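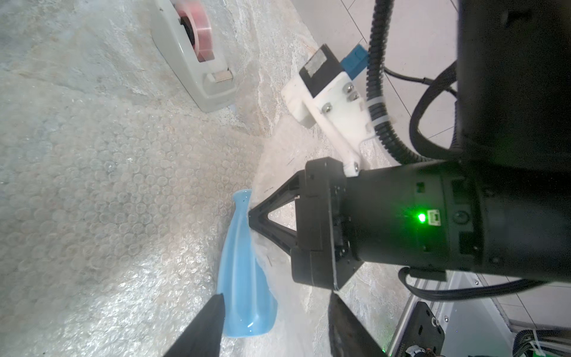

## Wrapping breakables with two arms: software tips

Kilten's planner demo makes wrapping look solved. I have my doubts, so these are the habits we keep at the Clonmont bench.

- **Don't trust depth on bubble wrap.** Clear film over a glossy glaze gives you holes and phantom surfaces. Mask the wrap first, then fit the object.
- **Plan both arms together.** Two separate planners with a "safety margin" of 30 mm will still find a way to park one wrist where the other has to go.
- **Cap grip force in the controller.** A cap in the task script goes away the first time someone edits the script.
- **Replan after every fold.** The wrap shifts and the vase rolls. Durkano says its tracker copes with this; ours lost the neck in 9 of 12 runs.
- **Keep the tape step separate.** Bakari Obura wants it in the same policy. Fine, show me the logs.

Learned policies may do better. Zawadi Shemweta trained one on 128 wraps and it likes mugs. I'd still start with a cheap vase.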